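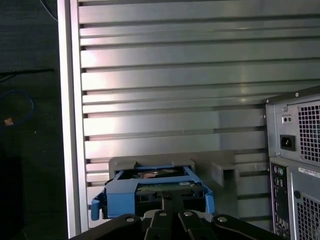

4. Why the old desktop stays in the closet

October 15, 2023
By Laurențiu Lazăr

I came into this part of the study expecting a story about money, and I may as well admit it up front. My guess was that people in Cudau hang on to dead or dying computers in the hope of selling them someday. So I wrote a survey full of questions about resale, sent it out with the Godero utility bill, and got 2,239 usable replies (a lovely number, and a lot of envelopes to open!). Hardly anyone mentioned selling. What they mentioned, over and over, was photos, tax returns, and a vague feeling that the thing still had something inside it.

That last phrase isn't mine. It showed up in the comment box in so many versions that Valentin Pană, who coded the comments separately from me, gave it a category of its own. We ended up with 386 replies in it. Some were one word long ("stuff"), and I'm still not sure we were right to count those. Valentin thought yes, I thought maybe, and we left them in.

4.1 What people think is in there

After the survey I sat down with nine households and asked everybody to tell me what would be lost if the computer went out with the trash. I didn't bring a checklist. I just let people talk, and boy, did they talk. A retired bookkeeper was sure her letters were stored "on the chip." A couple on the Mohamedi estate agreed that the whole case was the memory, so taking out any one piece would damage the rest. Their teenage son rolled his eyes and then told me, very confidently, that pictures live in the memory slots.

None of this is silly. The word "memory" is doing two jobs, and the makers picked it. If you've only ever known a computer from the outside, it makes sense to treat the box as one big container, the way you would a trunk in the attic.

Figure 3. A desktop tower with the case open. The processor is in its socket, and the four memory slots are the black strips below it.

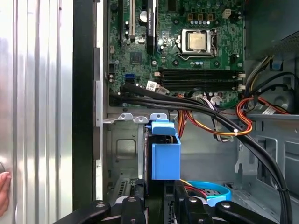

4.2 Letting go, and how long it takes

I called all the households back in September. Three had gotten rid of the machine by then, and every one of those had copied the files off first or had a relative do it. The others had moved theirs, usually one step farther from the living room: desk to closet, closet to basement. I've started calling this the slow walk, and I think it deserves its own paper.

The Womano drop-off site runs on the idea that distance is the problem, so it keeps adding collection points. My interviews make me doubt that. The bookkeeper lives within sight of a bin and has walked past it for years with her glass bottles.
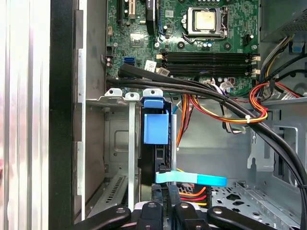
She told me she'd do it tomorrow if a person would sit next to her while she looked through the letters, and she'd want to look through all of them. Two of the other interviews ended in much the same place. What they were asking for was company and an afternoon, and I had no question about either one in the survey. That's a real gap in my data. I can say how far each household lives from a bin, and I can't say whether there's anybody they would call to help with the files. The follow-up form in the appendix has a question for it now, worded by Valentin after he threw out two of mine.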